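The Night Train to Prerkstead

I should say up front that I only got on the night train because the bus was full. I'd missed the last cheap seat out of Zeltberg by maybe a minute (there was a line for the ticket machine and the man ahead of me was paying in coins), and my aunt's house had to be emptied by noon the next day, so it was the sleeper or nothing.

I had a backpack, a cheese roll, and her accordion. The accordion was a Yeh, the small kind, and it had been left with me for the summer four years ago when she decided her shoulders were done with it. I never learned a note. But you can't show up to clear out a person's house without bringing her accordion home first, can you? That was how it seemed to me at the time, anyway.

Car 7 smelled like oranges. There were four bunks and one other passenger, an old woman in a huge green coat who was already sitting up on the lower left with her shoes off, eating the oranges. She looked at the case and said, "Play or don't play, but don't put it over my head."

I put it on the floor.

We pulled out 20 minutes late. For a while it was all warehouses and then the river, the Arno Bakery sign blinking on the far bank with half its letters out, and then just dark. She gave me an orange. I gave her half the roll. She told me she'd been riding this line since she was a girl and that the heat had never once worked past the second tunnel, and right then, I swear, we came out of the second tunnel and the radiator gave a little cough and quit.

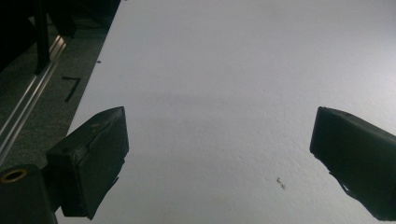
So did I ever get the accordion out of its case?

Around three in the morning, when it was too cold to sleep, I undid the straps and gave it to her.

She'd asked, is the thing. She held it on her lap for a long time with the coat pulled around both of them, and then she played something so quietly I could hear the keys clicking more than the tune. It was a waltz, I think. It had a bit in the middle where it seemed to trip and catch itself, and I knew that bit! My aunt used to hum it over the dishes and always stop there, right at the trip, like she'd forgotten what came next. I had honestly thought that was the end of the song.

There was a lot more of it. It went on for some 2000 sleepers' worth of track, up over the pass and down again, and I lay there with my hat on and listened to the rest.

When I woke up it was light and we were standing in Prerkstead. The lower left bunk was stripped and the accordion was back in its case, with the straps done up tighter than I ever did them. She'd left an orange on top.

I carried it all up the hill – the case, the pack, the orange – and let myself in through the kitchen. The dishes were still in the rack. I put them away first.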